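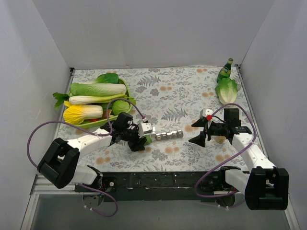 Item 3: the two arms over the table, with the vegetable basket and the long clear package between the grippers.

Kultside Residents' Kitchen
Minutes of the Chores and Machines Group
August 7, 2024, upstairs meeting room

In the chair: Refilwe Van Wyk
Minutes: the deputy secretary, whose turn it was not
Apologies: the representative from Kollia, who has sent the same apology since January and is thanked for its consistency

1. Minutes of the last meeting

Agreed, with one correction. The sentence "the group was impressed by the dishwasher" should read "the group was impressed by the price of the dishwasher". The chair asked that the earlier version be struck out in case the supplier ever sees it.

2. Matters arising

The floor-cleaning machine on the ground floor is still going under the radiator and staying there. The lift firm has replied to our letter, though about the lift. The chair will write again and use the word "floor" more often.

A resident asked whether the group still existed to decide anything or only to meet. The chair said it existed to advise the main kitchen meeting on whether any of this equipment could take over a chore that a person now does. The resident asked how many chores that was so far. The chair moved to item 3.

3. Unpacking the shopping

The group looked at the Drindel proposal for putting away groceries, with the picture printed at the head of the agenda. Drindel would like to come to Kultside and try two arms on our own shopping. The paper runs to 20 pages, of which the group had read various amounts.

Discussion began with the vegetables. It was noted that the basket is piled high and that the celery goes right across it and out at both sides, leaves at one end and stalk at the other. Several members felt this was a fair likeness of our own Friday delivery, and better than the last paper, which had used a single orange on a white plate. The kitchen lead said anyone can pick up an orange. What she wants to see is somebody get the yellow-leaved cabbage out from the front of that heap without bringing the celery with it. She could do it herself, she added, and had been doing it for years without a proposal.

There was a longer exchange about the clear package lying by the left gripper. The right gripper is open and pointing towards it. One member took this as proof that the machine knew what it was after. Another said that he too had often stood with his hand open near a packet, and that it proved very little. The group could not agree what is in the package, beyond that it is shiny and in a row, and it was left as "the package". The technical adviser said shiny wrapping gives machines trouble, as the light comes back off it in odd ways and they can misjudge where the edge is. Asked whether it gave people trouble, he said only in opening it.

The adviser then set out what he thought was fair to expect. Lifting a firm, round cabbage from a basket and setting it down again: yes, most of the time, if the cabbage is where the machine thinks it is. Lifting a leafy one by the leaves: it will come up, possibly as leaves. Telling a bok choy from a napa cabbage: good, and better than two people at the table, who were asked and declined to be named. Picking up a bottle that looks like glass and may be leaning, like the green one at the back: he would want to be in another room. Putting all of it away in our fridge, with our fridge door: no.

The kitchen lead asked about speed. The paper says the work "approaches a human pace" and gives no times. The chair will ask for the times, and for whose pace.

A question was raised about the flowered table covering. One view was that it was a pleasant change from the usual bare bench and that if a machine can find a vegetable among printed leaves it has earned its keep. The other view was that we have plain steel worktops and should be shown the thing on plain steel. Both views were minuted at the request of the people holding them.

On cost, Drindel asks for 771 a month during the trial, insurance to be paid by us. The finance member said this was more than the present arrangement, under which the shopping is put away by whoever is standing nearest.

Agreed: to invite Drindel for one morning, at no charge, with our vegetables and our worktop. Bottles to be excluded. The kitchen lead to pack the basket herself and not to be nice about it.

4. Folding of tea towels

The Doležal folding unit was returned last month. It folded well, provided each towel was first laid flat, smoothed out and squared to the tray – by which point, as the laundry rota pointed out, the towel was one movement from being folded. No further action.

5. Any other business

The label on the bread slicer has fallen off again. Not an automation matter, but nobody else has a meeting.

Actions
Chair: write to Drindel about dates and times; write to the lift firm about the floor.
Technical adviser: one page on leafy vegetables, in plain words.
Kitchen lead: basket.
Finance member: ask our insurers, gently.

Next meeting to be fixed once Drindel has replied. Biscuits to be brought by Kollia, if present.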